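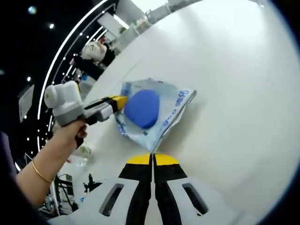

¿Cuánto se tarda en enseñarle a un robot a manejar una bolsa de plástico? Depende mucho más de las manos de quien enseña que del robot: la primera tarde salen demostraciones torpes, y a los pocos días ya se graban seguidas, con un ritmo que da gusto.

Llevo desde abril metida en esto y sigo llegando a casa con ganas de contarlo. En Plalard enseñamos tareas con pinzas de mano, una en cada mano, y repetimos el mismo gesto hasta que tenemos material suficiente para entrenar. La de ahora es de las que más me gustan: una almohadilla azul, ovalada, y una bolsa de plástico arrugada sobre la mesa blanca. Parece un juego de niños. ¡Pues probad a hacerlo sin dedos!

Lo que más me costó fue olvidarme de la muñeca. Con la mano desnuda una gira, pellizca, empuja con el meñique y ni se entera. Con la pinza solo tienes dos puntas amarillas que se abren y se cierran, así que cada movimiento hay que pensarlo desde ahí. La izquierda sujeta la almohadilla por un lado y la derecha busca el borde de la bolsa (el plástico se pega a la mesa, se dobla por donde le apetece y cruje muchísimo). Si aprietas antes de tiempo, pellizcas dos capas y luego no hay quien las separe.

Bakari Kinyua me enseñó un truco que ahora uso para todo: acercarse despacio, pararse un instante con las puntas casi juntas y cerrar después, sin corregir a mitad de camino. Las dudas también se graban, y el modelo las aprende con un entusiasmo tremendo. En la primera tanda yo hacía una especie de temblorcito antes de agarrar, y cuando probamos la política entrenada, el brazo temblaba igual que yo. Me reí un buen rato y después repetí las 43 demostraciones.

El conjunto completo, que hemos llamado Rugemalira, va ya por las 3.070. Hay pliegues de todas clases: bolsas estiradas, hechas una bola, con las letras hacia arriba o hacia abajo. Shabani Mbwambo insiste en que recoloquemos la bolsa sin mirar demasiado entre una toma y la siguiente, y tiene razón, porque a mí se me iba la mano a dejarla siempre bonita.

También hemos probado la misma tarea por control remoto, con los mandos de Starna. Me divertí mucho, pero con el plástico fino echaba de menos notar el tirón en la mano. Para cajas y cosas rígidas me parece estupendo y quiero volver a intentarlo.

Ahora estamos con seis variantes nuevas, y en dos de ellas hay que abrir la bolsa antes de meter nada. Ayer conseguí una apertura limpia a la primera y pegué tal grito que vinieron los de la mesa de al lado. Hoy toca repetirla con la bolsa boca abajo.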